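Matchday stewards and programme sellers wanted, Drunditz Town FC

Posted 08/08/2022

Drunditz Town are looking for people to work on home matchdays for the rest of the season. We play at the Berkov Ground, mostly on Saturdays at 3pm with a few Tuesday night games. The ground holds 3124 and our average gate last season was 898, so it gets busy but not frantic.

Stewards are paid by the match. You need to be 18 or over and able to stand for a full game in all weathers. We'd like you to have your stewarding certificate already, but we will put you through the course if you haven't. Kick-off minus two hours is when you report, at the Ledesma Road gate, and you'll be finished 30 minutes after the final whistle.

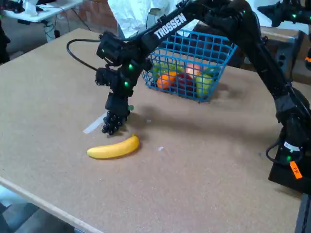
Ok-hee Geum started on the away end last season and says the cup tie was the only day she felt stretched, when the crowd went over 2000 and both turnstiles were open until ten past three. Most weeks, she says, it's directions to the toilets and asking people to keep off the steps.

Programme sellers can be 16 or over. You get a float, a bag and a pitch by one of the gates, and you can watch the match once you've cashed up at the office. Pay is a flat fee plus a bit on each one sold.

You don't have to do every game. Tell us which dates you can't manage and we'll work the rota round them. Club jackets are provided and must be handed back in May. Parking is behind the main stand, but come early for derby games as the coaches take up half of it.

To apply, write to Heather Kerr at the club office with your name, age, phone number and any stewarding experience. Please say which job you want. Applications close at the end of August and Steinar Oddsson will ring everyone back, including those we can't take on this time.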